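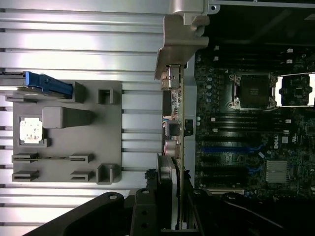 Week 4 – Tolerances and fits

Reading for this week: the handout on drawing standards from Week 2, and the first half of the chapter on limits and fits. Bring a calculator.

1. Why parts have tolerances

No part is made to its exact size. A drawing gives a nominal size and the amount the real part may differ from it. If the drawing says 20 mm plus or minus 0.1, a part at 19.93 passes and a part at 20.12 does not. The person inspecting the part does not have to know what it is for.

Tight tolerances cost money. Students often put the same tight value on every dimension, and the shop then has to charge for all of them. Mark the few surfaces that touch or locate something and leave the rest to the general tolerance in the title block.

2. Three kinds of fit

Clearance – the shaft is always smaller than the hole. Used for sliding and turning parts.
Interference – the shaft is always larger than the hole. Parts are pressed together or one is heated first.
Transition – could go either way, depending on the two parts you pick up.

Work out the largest and smallest gap for every fit you specify. Largest gap is biggest hole minus smallest shaft. Smallest gap is smallest hole minus biggest shaft. A negative answer means interference.

3. Stack-up

Tolerances add along a chain of dimensions. Take 6 spacers in a row, each plus or minus 0.05 mm. Worst case, the row is off by 0.3 mm. Dimensioning each feature from one datum face avoids most of this.

4. Temperature

Sizes are stated at 20 degrees C. A long part measured on a warm day will read long. For a 400 mm steel bar the change is close to 0.005 mm per degree, which matters for gauges and hardly at all for brackets.

Problems

Do 1 to 6 on the Junovport sheet. In problem 3 the housing is aluminum and the pin is steel, so use both expansion values. Show the chain as a sketch before you write any numbers. Hand in on paper at the start of the Week 5 lecture.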